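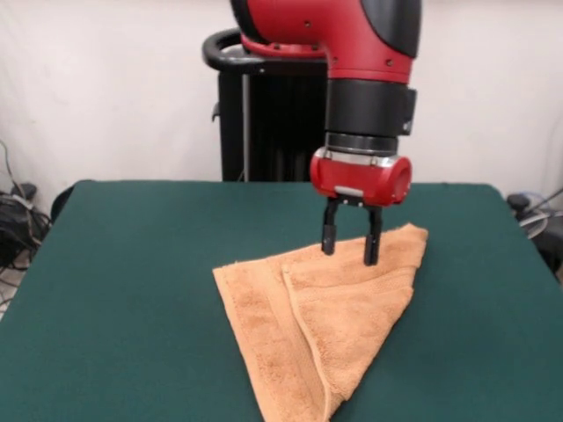 A towel that leaves in a suitcase has usually had a better year than the ones that stayed, according to Štefánia Štefanec, and the hotel would still like it back.

Badilden, 21st September

Hutier, the family-run hotel on the lake road in Badilden, today announces its first towel amnesty. Former guests may return any towel, bath mat or robe that came home with them by accident, by oversight or by careful folding. No names will be taken. No eyebrows will be raised at the front desk, where staff have been practicing.

The hotel bought 3000 towels when it reopened after its last renovation. A stock check in February found 1274 of them missing. The laundry was asked first and was offended. The lake was considered briefly. Management then came around to the view that the towels had checked out with the guests, in some cases before breakfast.

"We don't use the word theft," said Štefanec. "People pack in a hurry. They pack a wet swimsuit in something, and the something is ours. I have a very nice ashtray from a hotel in the mountains and I have never smoked."

Towels may be handed in at the front desk at any hour or mailed to the hotel in plain wrapping. Everyone who returns one will be given coffee and a slice of plum cake in the lobby, with no limit on repeat visits, though a guest arriving with a whole trunkful may be asked to share a table. Condition does not matter. Towels that have since been used on dogs, cars or hair dye are welcome and will be spared the indignity of going back to a guest bathroom.

Anything still fit for use will be washed and returned to the hotel's 60 rooms. The rest goes to Tomard, the animal shelter across the river, which has asked for bedding and has promised to overlook the monogram. Rezaei, the laundry that has handled Hutier's linen through three changes of wallpaper, will wash every returned item free of charge. It has asked that pockets of robes be emptied first.

The amnesty runs for eight weeks. Guests who have grown attached to their towel and cannot face the parting may buy it retroactively at the front desk, at the price it would have fetched new. A receipt will be provided, along with a small card confirming that the matter is closed.

The amnesty does not cover kettles, the brass bell from the lobby, or the painting of the heron. Hutier would be glad to hear about the heron separately.

Press inquiries may be directed to Štefánia Štefanec at Hutier, Badilden. Interviews can be arranged in the mornings, before check-out.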